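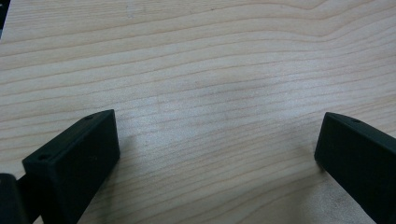

What We Learned About School Lunch in Utunville
Final report, Food and Community class
By Hugo Hervieu and Zerrin Karakaya

We picked lunch because we both love it! Our question was simple: how long do students at our school really get to eat, and does that change what they eat? The bell schedule says 30 minutes. Zerrin had a feeling it was much less, and she was right.

How we did it

We handed out a one-page survey to 200 students in all four grades and got 195 back, which made us very happy (thank you, homeroom teachers). The survey asked when you sit down, what you usually leave on your tray, and who you eat with. We also sat in the cafeteria on five different days with a stopwatch and timed the line from the door to the register. Hugo did the timing and Zerrin wrote it all down, and then we traded when Hugo got hungry.

What we found

The line eats up a lot of lunch. Students who come from the gym or the Magaña building get there last, and many of them told us they only have time for the main dish. Fruit was the thing most people said they left behind, especially whole apples and oranges. A lot of ninth graders wrote that they would eat the fruit if it was already cut up. We thought that was a great idea and it would be so easy to try.

The part we did not expect was how much people wrote about sitting down. We left three blank lines at the end of the survey and some students filled the back of the page too! They wrote about grandparents who won't let anyone start until the whole family is at the table, about eating in the car between practices, and about Saturday breakfast being the only slow meal of the week. One student said a real plate makes food taste better than a tray does. We both agree, so we added a short section on place settings to our display board. 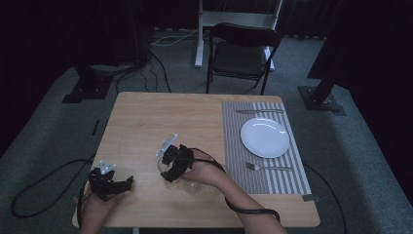 Figure 1. A plate and a table knife on a striped placemat.

Problems we had

Our first survey had a mistake. Question four asked two things at once ("Do you like the food and have time to eat it?"), so we had to throw out those answers. We also forgot to ask who brings lunch from home, and those students skip the line completely. If we did it over, that would be question one.

What we would like to see

We think the school should open the second register every day and offer cut fruit near the front of the line. We would also love one long lunch each month, maybe starting with the ninth grade. Zerrin already has a menu planned for it, with lentil soup first.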